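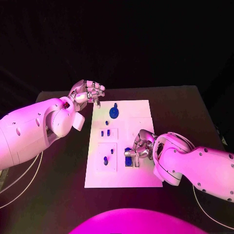
塔代尔(Tardale)共享工坊 机器人与自动化小组

双臂操作台自建项目阶段通报

2020年1月13日

塔代尔共享工坊机器人与自动化小组承担的双臂操作台自建项目，自立项以来按计划推进，现已完成机械安装、线缆布设及任务板第一版的制作，进入联合调试阶段。现将有关情况通报各会员及合作单位。

一、项目缘起与定位

本项目由小组召集人马赫莱特·阿塞法（Mahlet Assefa）提出，经工坊年度项目评议通过后立项，内部代号“普莱米斯”（Plemis）。项目的目标是在工坊现有场地和设备条件下，由会员自行搭建一套可供日常练习、教学和小型研究使用的双臂操作平台，并形成一套完整的制作资料，供有意在家中或其他共享空间开展同类工作的爱好者参照。

立项时，小组对平台用途作了限定。平台不承接生产性任务，不用于搬运重物，也不对外出租。其主要用途为：验证双手协同动作的控制程序；供会员学习关节标定、手指力度设定和动作录制；为工坊每年举办的公开课程提供演示条件。上述限定写入项目说明书，后续如需调整，应由小组提出书面意见。

项目核定经费为3000元，仅用于任务板、支架、线材、紧固件及照明附件。机械臂与多指手部件由基努亚（Kinyua）机电工作室以长期借用方式提供，不计入本项目经费，借用协议由工坊办公室存档。

二、任务板的设计与制作

任务板是本阶段工作的重点，由约沙法特·马布拉（Josphat Mabula）负责设计。任务板采用白色长方形底板，竖向置于深灰色方形工作台中部，板上安装蓝色操作件，包括旋钮、小立柱、拨动开关和拨杆等。白底蓝件的配色在方案讨论时即已确定，便于操作人员观察，也便于程序对操作件进行定位。

旋钮设在底板上部，底座较宽，上有短柄，用于练习抓握后的旋转动作。旋钮下方单独设一根小立柱。再往下为一块略高于底板的白色小方板，并排装有两个拨动开关，用于练习单指拨动。底板左半部另设一块面积较大的白色方形面板，装有小立柱和拨杆。右侧下部装有蓝色长方块，旁设银色金属支架，为右手练习捏取和按压所用。

右侧长方块上方现留有一处方形安装位，尚未装件。小组讨论过在该处安装滑动件、插接件或第二个旋钮，三种方案各有支持意见，目前尚未作出决定。会员如有建议，请填写工坊前台的意见单，并附简单草图，注明外形尺寸及固定方式。底板靠近操作者一侧保持空白，不安装任何部件，请各位会员在试装自制零件时予以遵守。

各操作件均由会员在工坊内制作。第一批零件中，旋钮短柄与底座的配合偏紧，手指转动时底板随之移位，后将配合间隙放宽，并在底板背面加装防滑垫，情况有所改善。拨动开关的杆部经过两次修改，第一次修改后杆部过细，试用中出现折断，现用杆部已适当加粗。有关修改记录已编入制作资料，图纸以最新版本为准，旧版图纸请勿继续使用。

三、机械臂与手部的安装调试

两条机械臂分别由工作台左右两侧伸入作业区，末端各装一只银色多指手。安装工作于上年末完成，其后进行了关节零位标定和行程检查。

调试初期，左右两臂的坐标原点不一致，同一目标点分别由左手和右手指向时存在明显偏差。经复查，偏差主要来自右臂底座的安装角度。小组重新打孔固定底座，并以任务板四角作为公共参考点进行校准。目前每次开机后，左右手须依次移动至指定板角上方，手指下探但不接触板面，确认位置无误后方可进入后续程序。该步骤已列入操作规程，任何人不得省略。

手部调试以拇指与食指的配合为主。右手对蓝色长方块的捏取和按压练习，是目前安排时间最多的科目。长方块旁的金属支架距离较近，手指张开过大时易与支架相碰，因此程序中对右手张开幅度设了上限。左手现阶段以旋钮和左侧面板为主要练习对象，双手同时作业的科目待单手动作稳定后再行安排。

控制程序在工坊自编的“布鲁丹斯”（Brudance）框架上运行，动作录制、回放和限位设置集中于同一界面。该框架仍在修改之中，部分菜单名称与操作手册不符，请以界面显示为准。发现程序异常时，应先停止动作，再记录提示内容，不得自行修改限位参数后继续运行。

四、照明与线缆

作业区现使用品红色照明，台面以外区域保持较暗。在此种光线下，白色底板呈浅粉色，操作件仍为蓝色，两者易于区分。小组拟在下一阶段对不同颜色和亮度的照明条件逐一进行比较，记录其对定位程序的影响，比较结果将在后续通报中公布。部分会员反映长时间在有色光下工作易感疲劳，现规定每次调试连续进行不超过40分钟，其后应开启普通照明并休息。

工作台左右两侧各有一条白色细线缆，沿台面引出台外。请会员在靠近工作台时注意脚下及袖口，勿将工具、水杯或衣物置于线缆之上。线缆固定槽已列入采购清单，到货后由小组统一安装，会员无须自行以胶带固定。

五、使用管理

平台在联合调试阶段实行预约使用。现有14名会员完成安全培训并取得操作资格，其余会员可在有资格人员陪同下参观，不得单独操作。每次使用须有两人在场，一人操作，一人负责急停按钮，两人均应在登记簿上签名。

操作期间，双手不得伸入两臂之间的作业区。更换操作件、调整底板位置或检查手部时，应先切断动力电源，并待机械臂完全静止。长发应束起，宽松袖口应扎紧，饰物应取下。未满十八周岁的会员参加活动，须由监护人事先签署同意书。

平台使用完毕后，应将两臂退回停放位置，关闭控制程序，恢复普通照明，并检查任务板上的操作件有无松动。发现松动或破损的，请在登记簿备注栏写明部件名称，不必当场修理。

六、下一阶段安排

小组拟于3月举行内部演示，由阿塞法主持，内容包括单手旋钮操作、单指拨动开关和右手捏取三个科目。演示前将完成预留安装位的选型、线缆固定槽的安装以及操作手册的修订。双手协同科目是否列入，视届时调试情况另行确定。

演示面向工坊会员，因场地所限，每场观摩人数为8人，分场进行。有意观摩者请向工坊前台登记，登记时注明可到场时段。已登记而不能到场的，请提前告知，以便安排候补人员。

制作资料包括任务板图纸、零件清单、修改记录和标定步骤，由马布拉负责整理，完成后存放于工坊资料柜，会员可借阅或自行抄录。在家中搭建同类平台的会员，请特别留意资料中有关底座固定和急停接线的章节，不具备相应条件的，可携零件到工坊制作和试装。

小组同时征集两类协助：一是熟悉小型零件加工、能够协助制作备用操作件的会员；二是愿意协助校对操作手册文字的会员。报名者请与约沙法特·马布拉联系，或在工坊公告栏的报名表上填写姓名及可参加的时段。

塔代尔共享工坊机器人与自动化小组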